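# 双腕機セルの立ち上げと保守に関する報告

2022年8月13日提出　ロボット工学演習・後期プロジェクト準備班

## 1. 引き受けたときの状態

前年度の班から受け取ったのは、シミュレータ上の双腕機「Annan」の設定一式と、短い引き継ぎメモである。メモには「調整済み。そのまま動く」と書いてあった。確かに起動はする。ただし「動く」が何を指すのかはどこにも書かれていない。本報告では、この機体とその周囲の部屋（あわせて「セル」と呼ぶ）を、後期の実験に使える状態まで直そうとした経過を述べる。先に断っておくと、全部は直っていない。

使用した環境は研究室標準のシミュレータに、Tendmontという名前の室内モデルを読み込んだものである。機体側の制御はGretachという内製の制御層が受け持つ。Gretachの説明書は更新が止まっていて、記載されている設定項目のうちいくつかは現在の版に存在しない。逆に、存在するのに載っていない項目もある。後者のほうが困る。

指導はBent Briem先生にお願いした。先生の最初の助言は「メモを信じる前にログを見なさい」で、結果としてほとんどの作業がこの順番で進んだ。

## 2. 初期姿勢の確認

最初に手を付けたのは起動直後の姿勢である。後の調整はすべて初期姿勢を基準に行うので、ここがずれていると指先の目標値も干渉判定も意味がなくなる。前の班は初期姿勢を関節角の表で残していたが、表の単位が列によって違っていた。ラジアンの列と度の列が隣り合っており、見出しには何も書いていない。値の大きさから見当をつけて直すこともできるが、小さい角度ではどちらとも取れる。

そこで表は捨てて、機体モデルの定義ファイルから関節の可動範囲を読み直し、片腕ずつ指令を送って記録し直した。床の上に手先を出し、二本の指を上に向けた状態で止め、指令値と計測値の差を見る。地味な作業で、片腕の一巡に30分かかる。
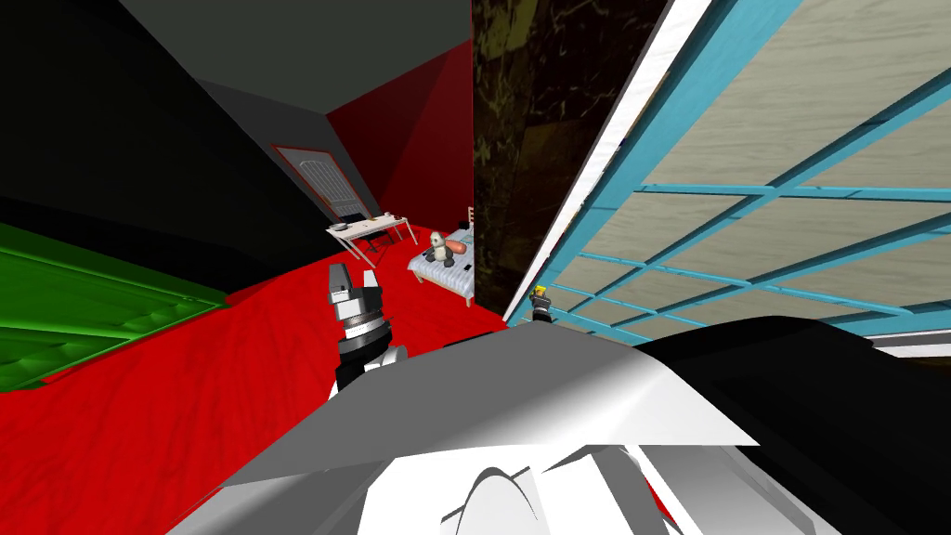
差が最も大きかったのは手首の回転軸だった。停止後も計測値がゆっくり流れ、止まったように見えて止まっていない。前の班のログにも同じ傾向が残っていたが、メモには触れられていなかった。気づかなかったのか、許容範囲と判断したのかはわからない。判断したのなら基準を書いてほしかった。

原因としてまず疑ったのは手先の質量設定である。グリッパのモデルには指、掌、手首の質量が別々に入っているが、掌の値だけが明らかに軽かった。見た目の形状を差し替えたときに、物理側の値を仮の数字のままにしたのだと思う。寸法から計算し直した値を入れると流れは小さくなった。なくなってはいない。残りは制御ゲインの問題だと班内では言っているが、証拠と呼べるものはまだない。

## 3. グリッパの調整

次に指の開閉を見た。引き継ぎの設定では、閉じる指令を出すと指同士が接触した時点で力が跳ね上がり、その反動で手首まで振れる。接触の硬さを下げれば振れは収まるが、今度は指が互いにめり込む。どちらの絵も現実のグリッパとは違う。

班内では硬さを下げる案が優勢だった。理由は「見た目がきれいだから」で、私はこれに反対した。後期の課題は小物の把持であり、接触の計算が甘いまま成功率を出しても、その数字が何を表しているのか説明できない。結局、硬さは元に戻し、物理計算の更新周期を500Hzに上げて対処した。計算時間は伸びたが、反動は目に見えて減った。

変更は次の順で行った。

1. 指の可動範囲を定義ファイルの値に合わせる。
2. 左右の指の指令を一つにまとめ、別々に動かせる状態をやめる。
3. 閉じる速度に上限を設ける。
4. 更新周期を上げ、反動を再度測る。

2の変更については迷いがある。指を独立に動かせる機能は実験によっては必要になる。しかし現状では左右の指令が一周期ずれて届くことがあり、そのずれが片側だけの押し込みを生んでいた。ずれの原因はGretachの送信待ち行列にあるらしい。そこまで掘る時間はなく、使わない機能を閉じて先に進んだ。修理というより封鎖である。

## 4. 到達動作と干渉

右腕を窓際まで伸ばす動作は、干渉判定の確認に使った。窓台は手先が入りにくい場所で、窓枠と柱に近い。ここを通せる設定なら、部屋の中央での動作はまず問題にならないだろうと考えた。

この考えは半分しか当たらなかった。窓台の前まで手先を持っていく動作は、経路の中継点を一つ加えただけで通るようになった。ところが、中継点を加えた経路では肘の向きが試行ごとに変わる。手先の位置だけを目標にしているので、解が一つに決まらないのだ。手先の誤差をまとめた表には、この不安定さがまったく現れない。前の班が「調整済み」と書けたのも、手先の表だけを見ていたからではないかと思う。
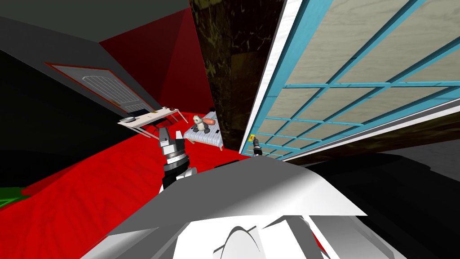 図　窓台の黄色い小物に指先を向けた右グリッパ。左寄りに左腕のグリッパ。

肘の向きには、初期姿勢に近い解を優先する重みを付けた。重みを強くすると肘は安定するが、届く範囲が狭くなる。弱くすると元に戻る。現在の値は両者の間を手で探したもので、根拠を聞かれると弱い。値は設定ファイルに注記を添えて残した。

干渉判定用の形状も見直した。外装は面の多い複雑な形なので、判定には単純な箱と円筒を当てはめている。肩まわりの箱が実際の外装より大きく、腕を体の近くに寄せると、触れていないのに停止することがあった。箱を小さくすれば止まらなくなるのは当たり前で、それで安全になったとは言えない。外装の寸法から余裕を決め、左右で同じ値を使うことにした。引き継ぎ時は左右で違う値が入っていた。理由は不明である。

## 5. 再起動試験

最後に、起動と初期化を500回繰り返す試験を行った。正直なところ、班の半分はこの試験を無駄だと言っていた。同じ計算を同じ条件で繰り返すのだから同じ結果になるはずだ、という主張である。

結果は16回の失敗だった。失敗の中身はほぼ同じで、初期化の途中で制御層が最初の指令を取りこぼし、片腕が既定の角度に向かわないまま準備完了の信号を返す。信号だけを見ているスクリプトは、これを成功として数える。前年度の実験データにも同じことが混じっている可能性があるが、当時の関節角は保存されておらず、確かめる方法がない。

対策として、準備完了の信号に加えて関節角の計測値を読み、目標との差が閾値を超えていれば初期化をやり直すようにした。これで失敗は表に出るようになった。取りこぼし自体は今も起きている。対策後の試験は途中で計算機の利用時間が切れたため、回数がそろっておらず、成功率として報告するのは控える。

## 6. 日常の点検

後期の利用者向けに、点検の手順を決めた。実験の前に毎回行う。

- 設定ファイルの更新日時を見て、前回の記録と違えば差分を読む。
- 両腕を初期姿勢に送り、停止後の手首の値をしばらく記録する。
- グリッパを一度開閉し、手首の振れを確認する。
- 右腕を窓台の前まで送り、肘の角度を記録と比べる。
- 記録にない値を変えた人は、変えた本人が注記を書く。

点検スクリプトはPrindotleyという共有フォルダに置いた。ただし、スクリプトが合格を出しても、それはここに挙げた項目が範囲内だったというだけである。物をつかめるかどうかは一度も試していない。中間発表で「把持の準備が完了した」という題を付けた班員がいたが、私はこの題に同意していない。

## 7. 残っている問題

手首の流れ、指令のずれ、初期化時の取りこぼしの三点は未解決のまま後期に渡す。三点とも制御層の送受信が絡んでいるように見えるので、一つの原因でまとめて説明したくなるが、手首の流れは質量の修正だけでかなり変わった。安易にまとめないほうがよいと思う。

Briem先生からは、この機体を実機の代わりとして扱うなら摩擦の値の出どころを示すように、との指摘を受けた。現在の値の出どころはたどれていない。11月の発表までに調べる担当を決める必要があるが、まだ誰も手を挙げていない。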